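Totstead Open Day Recordings

Short recordings made with hand-held grippers during the April open day at Totstead. Visitors and staff took turns at one shared table. This file covers what is in the folder, how it was collected, and what to watch for if you plan to use it.

Maintainer: Dwynwen Eynon
Recording lead: Trefor Sayce
Conversion scripts: Lợi Đoàn

Contents

recordings/ has one subfolder per take
calib/ has the lens calibration files, one per gripper
notes/ has the session log typed up by Tegwen Bellis
tools/ has the Cadwaladr scripts for reading and trimming takes

There are 153 takes in total. Together they come to 2438 seconds of video with matching gripper width and pose. Video is stored at 60 frames per second. Poses are in meters, in the table frame described in calib/table.txt.

How the day ran

The demonstration was split into 6 slots. Each slot opened with a short talk by Eifion Ifans on how a gripper held in the hand can be used to teach an arm. After the talk, visitors were shown how to squeeze the handle and were given a few minutes to practice. Practice runs were not kept.

Kept takes use simple tabletop jobs: pick up an item, move it, set it down, hand it over. People were told the goal and left to decide how to do it. Expect hesitation, second tries and a fair amount of talking with the hands. Audio was never recorded.

The first slot began at 10:15 a.m. and was used mostly for setup. Takes from that slot have the prefix s1 and are noisier than the rest. We left them in. If you want clean data, start at s2.

Format

Each take folder holds video.mp4, pose.csv, width.csv and meta.json. The time column is in seconds from the start of the take. Width is the gap between the fingers, zero when closed. In meta.json, the field "operator" is either "staff" or "visitor". We did not store names.

To check that a take loads:

python tools/check_take.py recordings/s2_004

To turn a whole slot into Tindix episodes:

python tools/to_tindix.py --slot s2 --out episodes/

The shared table, from the grippers' own cameras:

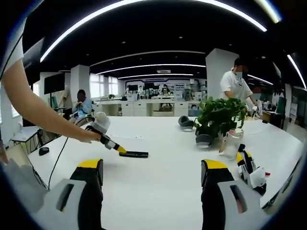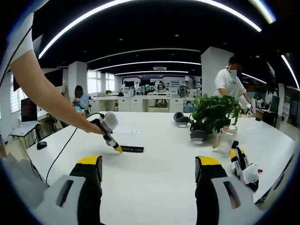
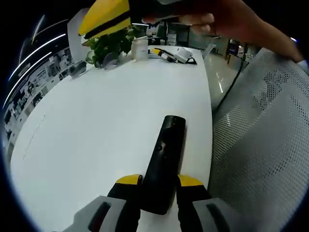
Known problems

Pose drops out when a gripper is turned sharply toward the ceiling. Dropped rows are marked -1 in the "ok" column. Do not fill them with a straight line if the gap is longer than half a second.

Two grippers were sometimes recording at once. Their clocks were set at the start of each slot and drift a little by the end. Run tools/align.py before pairing takes.

Slot 5 has the wrong calibration file listed in meta.json. Use calib/welis_b.json for every take in that slot. This will be fixed in the next release.

Use

Free for teaching and research. Please keep the notes folder with any copy you pass on, and do not try to identify people in the background. Visitors who want a take removed can write to Dwynwen with the slot and the time they took part. Removed takes are listed in notes/removed.txt, and their numbers are not used again.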